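My Winter on the Wrong Side of a District Heating Plant

Nov 10, 2020

118 shares
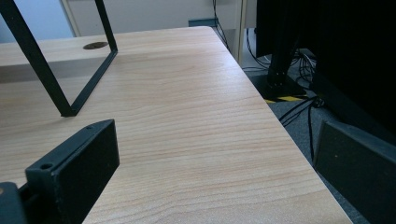 The first thing I learned about Retby is that everybody there knows what the river temperature is. Ask somebody how they're doing and you get the river temperature. I'd come up in March to write a short piece on why a town this size had voted to shut its coal-fired heating plant years ahead of schedule, and I figured I'd be gone by the end of the week. I ended up renting a room over a shoe repair shop and staying until the ice went out.

So, the plant. It sits on the east bank, right across from the old grain docks, and it has been burning coal to make hot water since before most of its neighbors were born. The water goes out through big insulated pipes under the streets, runs through the radiators of schools and apartment blocks and the hospital, then comes back cooler and gets heated up again. If you've never lived with district heating it sounds a little magical. You don't have a furnace. You don't have a boiler closet. You have a valve and a bill, and if the radiators go cold, everyone on your street goes cold with you, and you all stand out on the sidewalk in your coats being annoyed together.

I grew up with an oil tank in the yard and a father who tapped the side of it with a wrench to hear how full it was, so I found the whole arrangement fascinating. I probably bored people about it.

The plan on the table was to replace the coal with heat pumps. Huge ones, pulling warmth out of the river and out of treated wastewater, with a hot water storage tank as tall as a church to get through the cold mornings. The company behind it is called Riritz, and they had taken over the lower floor of a former bank downtown, where you could walk in and look at a model of the new plant under a plastic cover. I walked in a lot. It was warm, and they had decent coffee.

Venla Kiiskinen ran the engineering side for them. She is tall and impatient and draws while she talks, on anything, including the back of my notebook, which I still have. I asked her the question I suppose everybody asks, which is how you get heat out of a river that is one degree above freezing.

"Your refrigerator gets heat out of food that's already cold," she said. "You never ask it how."

I said that was fair. Then she drew me the loop: the refrigerant that boils at a very low temperature, the compressor that squeezes it until it's properly hot, the exchanger where it gives that heat up to the town's water. She drew the river as a row of little waves and the town as one house with smoke coming out of the chimney, then scratched out the smoke.

What she was less cheerful about was electricity. A heat pump needs plenty of it, and the days when a town wants the most heat are exactly the days when everybody else on the grid wants power too. The storage tank helps with that. You run the pumps hard when power is cheap and windy, fill the tank, and coast. But you can only coast so long. In a real cold snap, a still one with no wind for days, you're going to need something else to burn, and for Retby that something else was going to be wood chips.

This is where I started getting invited into people's kitchens.

I hadn't understood how strongly a person could feel about wood chips. One couple I met, both retired from the docks, had spread their papers across every flat surface they owned and kept moving the cat to get at them. They weren't coal people. They wanted the coal gone, they'd wiped its dust off their windowsills for decades. But they'd read about trucks, and they had worked out which street the trucks would use, and it was theirs. She'd written to the town council two times and received the same letter back twice, down to the typo. I asked if she'd rather keep the coal. "I'd rather be asked," she said, and gave me another piece of cake.

Across the river it was different again. That side of town is called Cilia, it's mostly newer apartment blocks, and it gets the wind off the plant. I went over on a gray afternoon to meet a parents' group, expecting them to be delighted, and mostly they were, though one father told me he'd believe in the closing when he saw the conveyor taken down and not one minute before. He said the plant had been about to close since he was in high school. He pointed at it through the window with his fork. It steamed away over there looking very permanent.

And then there are the people inside it.

Takeshi Chiba had been a shift supervisor at the plant for most of his working life, and he agreed to show me through on the condition that I wear the boots he gave me and not touch anything. The boots were too big. I clomped after him up steel stairs and along the catwalks, and he had to shout over the fans, so my notes from that day are mostly one-word lines like "ash" and "hot!!" and, for reasons I can't reconstruct, "sandwich."

He knew the place by sound. We'd be walking along and he'd stop, tilt his head, and go back a few yards to look at a bearing. I couldn't hear a thing. He told me that when he started, the older men could tell which mine the coal had come from by the noise it made going into the mills, and that he'd thought they were pulling his leg until he could do it too.

I asked him what he thought of the heat pumps. I'd expected some bitterness, and maybe there was some, but what I got was a long and very technical answer about return temperatures. His worry was the pipes. The coal plant sends water out extremely hot, and the old buildings in the middle of town were plumbed with that in mind, with small radiators and leaky windows. Heat pumps do their best work at lower temperatures. So either you fix the buildings or you make the pumps strain, and he didn't see anybody fixing the buildings. "They bought the engine," he yelled. "They didn't look at the car!"

I took that back to Kiiskinen, who sighed and said he was right. She'd told her own bosses the same thing. There was money for 300 apartments to get new radiators and windows in the first round, and she thought it should have been several times that. She also said she'd tried to hire him. He was thinking it over.

There's a bar on the west bank called Mbeki where the plant crew go after the late shift, and I spent more evenings in there than my editor would like to know about. The talk was almost never about energy. It was about hockey, and somebody's roof, and whether the bakery had changed its rye bread. When it did come around to the closing, it came sideways. Who was going to retrain, who was near enough to a pension to sit it out. One of the younger guys had already signed up for a refrigeration course two hours away by bus and was getting a lot of grief for it, the friendly kind. Someone had put a bag of ice on his stool.

I don't want to make it sound cozy. A woman who drove the coal loader told me she'd been offered a desk job reading meters on a screen, for less pay, and she'd gone home and cried in the garage so her kids wouldn't see. She said it flatly, looking at the TV over the bar. She was in favor of the closing, too. She'd voted for it. Her youngest has asthma.

I think about her more than anyone else I met up there. When people write about this stuff (and I've done it plenty myself) we like to have one person for and one person against, and you put them at opposite ends of the page. Retby wouldn't hold still for that. The folks against the chips hated the coal. The man who ran the coal had the best ideas for the heat pumps. The loader driver had voted herself out of a job she loved and would do it again, and she was still furious about the meter screens.

The night before I left it dropped well below zero, the last hard cold of the season, and I lay there over the shoe repair shop listening to the radiator tick. I'd stopped noticing it weeks before. I got up and put my hand on it, and it was almost too hot to touch, and I could see the plume from the stack out past the roofs, lit orange from underneath. I opened the window a crack to let some of the heat out, which I'm told is how everybody in the old buildings does it.

Kiiskinen emailed last month. The storage tank foundation is poured, the chip trucks have been moved to a different street, and the people on that street have started a group. Chiba took the job. He has a desk in the old bank, she says, and he's never at it. He's going building to building with a thermometer and a flashlight, looking at radiators, and he's written her a list so long she had to print it at the library.

She added the river temperature at the bottom, no explanation. I wrote back with mine.

2 comments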